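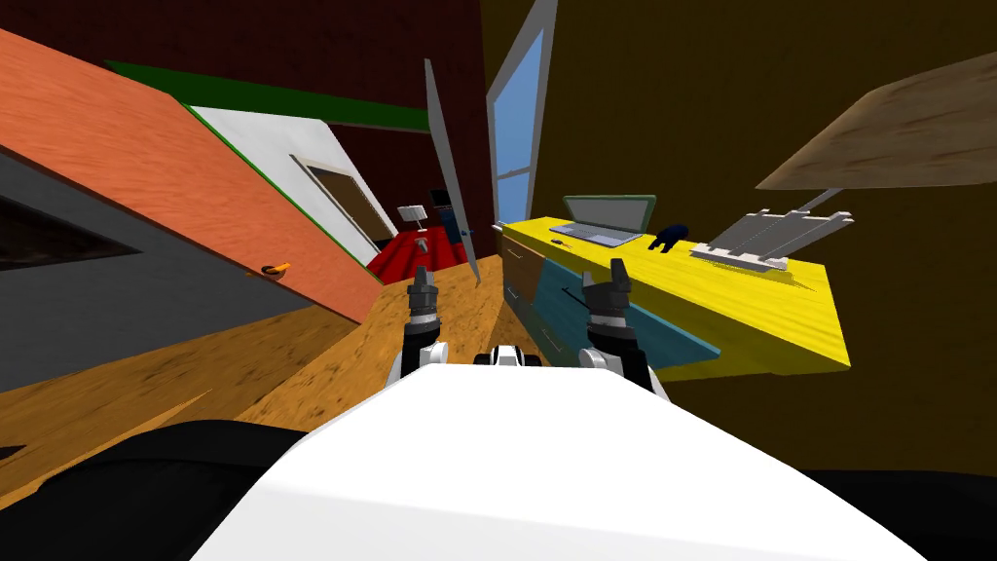

The Vandham 27 is a desktop monitor with a VA panel, sold direct for $386, and it has replaced an aging IPS screen on my desk. I use it for text, spreadsheets and a fair amount of still 3D work, so contrast and evenness matter more to me than refresh rate. Large areas of white are where cheap panels give themselves away. A smooth, bright surface spreading toward both lower corners, with solid black right beside it in each one, will show up a dim corner and a glowing edge in the same glance. On the Vandham the lower left held up well. The lower right was slightly warm, visible on a full white field and hard to find on anything else.

Measured contrast at the center was 2390:1 after a 20 minute warm-up, with the picture mode on Standard and local dimming off. Local dimming is best left off. There are too few zones for it to do much, and a mouse pointer on a black background drags a pale column behind it. Blacks without it are good for the money, though they lighten when viewed from the side, as VA blacks do.

Color out of the box is a little blue. The user mode has separate gain controls for red, green and blue, and pulling blue down four steps fixed most of it. Grays were neutral from the middle up and drifted green in the darkest steps. The menu claims 10 bit input and the computer reports the same, but a slow gradient still shows faint banding near black. I can't say whether that is the panel or the processing.

Text is sharp with the sharpness control at its default. Any higher and black letters pick up a light outline.

The stand is the weak part. Height and tilt are fine, but there is no rotation, and the neck has enough play that typing on a light desk sets the screen moving. I took it off and fitted a Clegg single arm, which needs the longer screws because the mounting holes are recessed. Vandham doesn't supply them. With the arm fitted, the rear ports face straight down and the power button can be reached from the right-hand side.

Malcolm Bainbridge lent me his Gritau 27 for comparison. It is brighter, has a better stand and costs more. It also has a fan – quiet, but audible in a room with nothing else running. The Vandham has none, and its backlight makes no whine at any brightness setting I tried.

Two smaller complaints. The input switch takes long enough that I pressed the button again on several occasions and went past the one I wanted. The USB hub also drops out when the monitor sleeps, and there is no setting to prevent it. A firmware update in December changed neither.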